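Two-Arm Towel Sorting from Teleoperated Demonstrations: Project Report
Yu-na Sung and Bit-na Nam
Supervisor: Valentina Domínguez
Submitted 6/9/19

1. Aim

The project asked whether a short set of demonstrations is enough to teach a two-arm manipulator to pick up a towel on the floor, fold it and place it in a basket. Earlier work in the Istoscombe lab used one arm and a tabletop. Moving to the floor changes the reach, the lighting and the friction under the cloth, and the second arm makes it possible to hold one part of the towel while the other part is moved.

We did not attempt to recognize fabric type. All items were small household towels, and the baskets were already partly filled in every trial.

2. Equipment

Both arms carry parallel grippers with black fingers. Each wrist has its own small colour camera, and the policy receives no other view. Arm control and logging ran on Preletell, the lab's own software, with joint positions and both video streams saved on a common clock. Ji-hoon Yeon wrote the synchronization code, and we used it without changes.

Demonstrations were recorded by two operators using leader arms. We collected 223 demonstrations and discarded 11 in which one video stream dropped out. The remaining 212 were used for training.

3. Grasp strategy

Terry cloth is thick enough that a fingertip can press on a fold without catching it. Operators were told to close on at least two layers near a hem and to bring the second arm to a free corner before any fold was made. A corner held at one end gives a straight line across the cloth, and the fold can be placed against it.

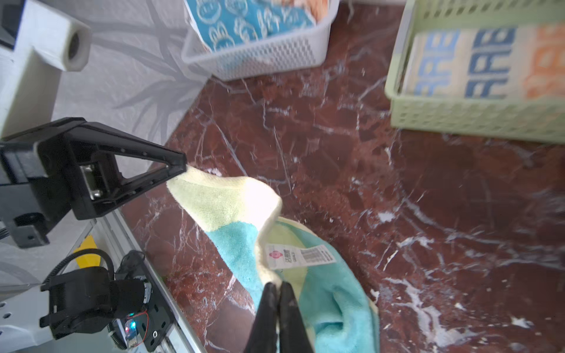
Figure 1. Towel pinched near its lower edge, with a finger of the other arm at the raised corner. Wrist camera view.

The wrist view has one clear drawback, visible in Figure 1. At grasping distance the fingers take up much of the lower image and hide the cloth directly between them. We tried cropping the bottom of the image during training. This made the policy slower to close the gripper and we went back to the full image.

4. Test procedure

Each trial started with one towel on the marble floor and ended when the towel was in a basket or when the time limit passed. A trial was scored in two parts: grasp (towel lifted with a hem or fold held) and placement (towel inside the rim, released). Loose items were left on the floor in a number of trials to see if the policy would react to them. 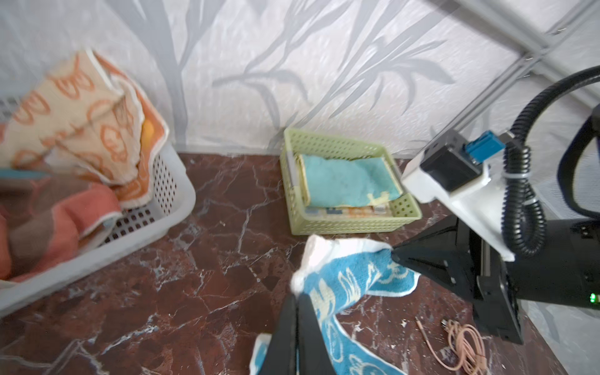
Figure 2. Both arms at a blue and white towel, with the two baskets behind.

We ran 12 trials with the final policy. Nine passed the grasp stage. The three grasp failures had the same form — the fingers closed above the cloth and came up empty. Dae-han Cho reviewed the logs and found that the commanded height in all three was set too high from the first approach, which suggests a depth error and not a slip.

5. Discussion

Placement was weaker than grasping. When a basket already held a towel folded over its rim, the policy sometimes released early, as if the rim had been reached. The wrist cameras see the baskets well from a distance but lose them as the arm moves over the top, and the policy has no memory of earlier images.
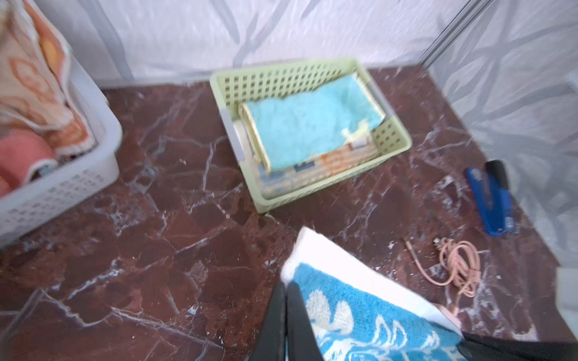 Objects on the floor had less effect than we expected. We saw no attempt to grasp anything other than a towel, although the approach path was longer in trials with extra items present. With so few trials we cannot say more than that.

A fixed overhead camera would be the simplest change to test next. The mount was ordered from Daltia in January but had the wrong bolt pattern, and there was no time to machine an adapter. The second change would be to feed the policy a short history of images. Training scripts for both options are in the project folder, along with the operator instructions and the scoring sheet.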